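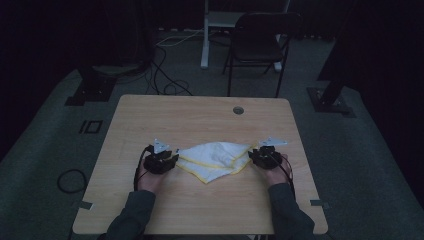
On Tue 23 January, a list member wrote:

> I'd planned to make the Flilline open day and then the car had other
> ideas. Could somebody who went please write it up? I have three
> questions and a prejudice.
>
> First, do the robots fold anything, or do they just stand near folded
> things? Second, I keep hearing that most of the work is done by people
> holding grippers in their hands, and that sounds to me like playing
> the piano for the player piano. Third, was there lunch?
>
> The prejudice is that every demo I've been to in this line has been
> one lucky run and a long talk about the future. I'd be happy to be
> told otherwise.

I went, so I suppose it falls to me. I'll take the questions in the order I can remember them, and I apologize in advance to whoever reads this in digest mode.

Lunch first. There was a tray of sandwiches in the Ludbridge lobby and it was labeled for the second tour. I was on the first tour. Draw your own conclusions about which one to sign up for.

For those who haven't been out there, the Ludbridge building is the old mail-order warehouse past the rail bridge. Flilline has the back half. The sign on the front still belongs to the previous tenant, and so does the doorbell, as far as I could tell from how long it took anyone to answer. They take visitors around in groups of six, which is a good size. You can hear the guide and you can't hide from the guide.

The tour has two stops. The first is the demonstration everybody comes for, and the second is the collection room, which I think people put up with on the way to the coat rack. I'd have swapped the time allotted to each.

Stop one: Motier. This is their two-armed machine, and it lives behind a low barrier with a table in front of it. The task on the day was cloth napkins. Somebody drops a napkin on the table any old way, and Motier is meant to find the corners, open it out, and fold it in half twice. So to your first question, yes, it folds. I saw it fold. I also saw it pick up a napkin by the middle, hold it up to the light like a man checking a twenty, put it down again, and pick it up by the middle.

Of the napkins our group got to watch, most ended up as something you'd accept in a diner. One ended up as something you'd accept in a diner at closing time. One went on the floor, where the robot has no jurisdiction, and the guide picked it up without breaking her sentence. I liked her for that. I liked even more that they let us do the dropping. You could throw it down as badly as you wanted, and two people in my group clearly had some feelings to work through. That takes care of the lucky run part of your prejudice, I think. The part about the long talk on the future stands. It was long, and the future came up.

Speed: slow. I would guess that a bored teenager could beat it with one hand and a phone in the other. They didn't claim otherwise. When asked about speed the guide said it was "a later problem," and I've adopted that phrase for use at home.

Stop two: the collection room. This is your player piano question, and it deserves a proper answer, because I walked in with the same joke ready and came out a little less pleased with it.

The room is dark, with black curtain hung along the walls, and the light falls mainly on the work table. The people doing the work wear a camera on their head and hold a gripper in each hand. No robot in the room at all. You take hold of the little black body, you work the jaw, and you fold the cloth using only what the jaws can do. Your own fingers, with all their talents, are stuck holding the tool. Each gripper has a white triangular plate on top and a cable trailing off the back. I asked what the plates were for and got an answer with the word "pose" in it several times. My understanding, for what it's worth, is that it helps them work out where each gripper is and which way it's tilted. Corrections welcome from anyone who took linear algebra on purpose.

The idea is that a person can do a fold this way faster than a person steering the arms from a distance, and the recording comes out in terms a pair of grippers can copy. If you recorded bare hands you would get all sorts of clever business with thumbs, and Motier has no thumbs. So the human gives up the thumbs in advance. I thought this was rather touching and said so, and it was taken as a technical question.

They let us try it. I would like to describe my own attempt in a spirit of openness.

The cloth they gave me was a white one with a thin yellow hem, and the hem is a kindness: it's the one thing that tells you where the edge is once the whole business has slumped into a heap. I pinched a corner on the left. I pinched what I believed was the matching corner on the right. I lifted, with some ceremony, and had in my grippers a twisted object resembling a bow tie. Put it down, tried again. On the next go I had the corners and let go of one while laughing. After that I managed a fold, a real one, in half, with the edges in the same general neighborhood. The operator running the session said it was "usable." I have had performance reviews that were less warm.

What I noticed doing it is how much of folding is done by feel. You don't look at a dish towel at home. You run your fingers down the hem and your hand knows it's there. With the gripper you've got a pinch and no pinch, and everything else has to be done by eye. I found I was leaning in and moving my head around, and was told kindly to stop, as the camera was coming along for the ride.

Now, the numbers, for those who only read these posts for the numbers. The board by the door had the count for the current cloth task: 1,169 good recordings, with a target of 2,000 before they train on it again. Failures are kept too, in a separate pile, and I assume the bow tie is in there under my name. They started on this task in September. I asked whether 2,000 was a figure arrived at by science. There was a pause, and then I was told it was a figure that fit on the board.

Some loose ends:

Salazar is the software, in case anyone else spent the whole tour thinking it was a colleague who kept getting blamed for things. "Salazar dropped a few frames." "Salazar didn't like that one." It checks each recording and throws out the ones where it lost track of a gripper. I only caught on when someone said Salazar had been restarted twice that morning.

The cables are the thing I'd complain about if I worked there. The grippers are wired, so you develop a way of turning your wrists that keeps the cord off the cloth, and I wondered out loud if the robot would learn the same wrist habit with no cord to blame it on. The operator said they'd wondered that too. I felt very smart for the rest of the afternoon.

Tape on the table, for whoever asked me in the parking lot: strips of gray tape near the front, on the left and right sides. I forgot to ask what they were for. I can tell you that I drifted a good way past them on every attempt, if that helps.

Photography was allowed in the collection room and discouraged at Motier's barrier, which I'd have expected the other way around.

Would I send people? Yes, with the warning that if you go to see a robot put the laundry away you'll be home early and cross. If you go to find out why it can't yet, the second room is the best quarter hour I've had out of one of these. It would have been the best half hour if the talk in the first room had been shorter. I put that on the comment card. The comment card had a space for "what would you like to see the robot do next," and I wrote fitted sheets, and the person behind me looked over and said everybody writes fitted sheets.

They're planning another open day but hadn't set a date when I left. Sign-up is through the same form as before, the one that asks for your company and won't take "none." I put "Self" and it printed on my badge in large letters, so I spent the visit being greeted as Self.

If the original poster gets the car running, I'm willing to go again and share the gas, on the condition that we're booked on the second tour.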